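Tangen Marble Run, Big Box
Made by Illov

In stock – ships in 2 days

311 pieces, storage tray included

We've had one of these on the floor of the shop since February and it still hasn't been put away. The Tangen Big Box is a marble run for people who like to mess around with a build, pull half of it down and try again, and it has kept grown-ups busy at our place just as long as it has kept kids busy (longer, on rainy afternoons!).

The track clips onto square posts, and the posts stack on flat base plates. You can turn each piece of track a quarter at a time, so a run can double back under itself, squeeze through a gap or wander off across the rug toward the sofa. The clips hold well. You can slide a finished run across a smooth floor if you go slowly and keep a hand on the tallest post, though I wouldn't try it on carpet.

My favorite piece is the tipper. It's a little seesaw cup that catches the first marble, waits for another, then dumps them both down different tracks. Put one near the top of a run and you get two marbles racing each other to the bottom, and the slower track isn't always the one you'd guess. There are also funnels, a staircase, a set of swinging gates and a long banked curve that took Tianyou Long an entire evening to get working at full speed. He still talks about it.

The idea book starts with short runs a five-year-old can build with a bit of help, then gets tricky fast. The last few pages only show the finished tower from one side and leave you to work out the back. We love those pages. Some families will not, and that's fine, because the free building is where most of the play happens anyway.
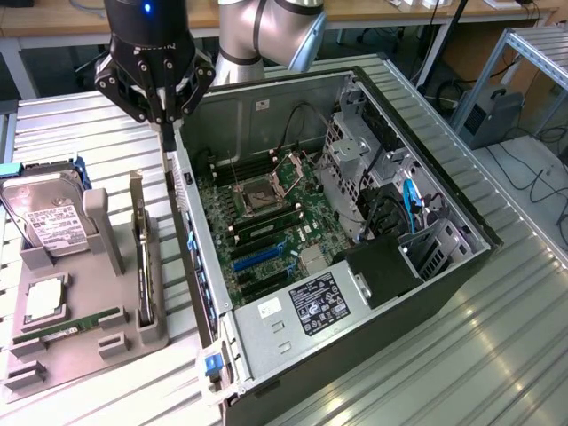
Anahera Henare wrote to us after her kids' first weekend with the Big Box: they skipped the book completely, ran a track down the stairs and spent most of Saturday's energy on one corner where the marbles kept jumping out. Her tip is to put a gate just before any sharp turn, which slows the marble enough to keep it on the track. She also says the gates are the first thing she'd buy more of.

You can! Illov sells the gates, tippers and curves in small add-on bags, and we carry all of them. The older Tangen starter box fits too, so if you picked one up from us a while back, those posts and plates will go straight into the same build. The one thing that doesn't fit is the Umell wooden track, which has a wider groove. Marbles from either set will roll on both, but the ends won't join without some tape and patience.

A word on space. The base plates can be spread out or locked together, and a good-sized run will sit on a coffee table. For the really long ones you'll want floor. The storage tray has a lid and slides under most beds, and the deep section at one end is for the posts – put them in first or the lid won't close.

What's in the box
Posts, tall and short
Base plates
Straight track, curves and one long banked curve
Funnels, staircase, gates and tippers
Glass marbles in a cloth bag
Idea book
Storage tray with lid

Good to know
For ages 5 and up. Contains marbles, so keep it away from children under three.
Room for up to five builders at one table if they're willing to share the tippers.
Wipe clean with a damp cloth. Keep the posts out of the dishwasher, as the clips can warp.
Spare marbles and single posts are available at the counter or by email.

Come and try the one in our Otelbridge shop before you buy. Obinna Okoro rebuilds it most mornings, and he's happy to let you take it apart.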